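Velterow Finger Comparison, Set 2

Maintained by Agnese Org
Last updated: 24 Mar 2020

Contents

750 recorded grasp attempts on small metal and plastic items, used to compare 3 finger types on the same arm. Each attempt has wrist camera video, joint positions, gripper opening and a result label.

Fingers tested

Vevetti: open-frame finger, narrow tip
Maltness: solid finger, flat pad
Văn: solid finger, rounded pad

Files

attempts.csv: one row per attempt
video/: one clip per attempt, named by row number
joints/: arm and gripper logs
notes.txt: operator comments

Labels

Results are marked held, dropped or missed. If the gripper picked up more than one item, the row is marked held and the extra column is set to 1.

Known problems

33 clips have no gripper log. They are listed in notes.txt and should be left out of any timing work. Set 1 used a different camera mount, so do not mix the two sets when training on video. Set 3 is planned for June.

Wrist camera view

The wrist camera is fixed for the whole set, and its calibration is stored in camera.txt. The black fingers stand out well against the gray marble-patterned tabletop, but split rings are harder to segment than the green key tag, mostly where they overlap or catch the light. Use the masks for rings with care.
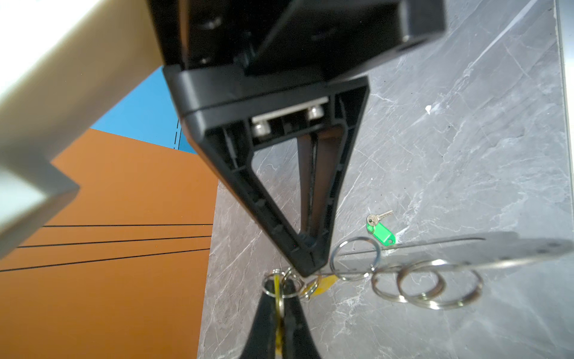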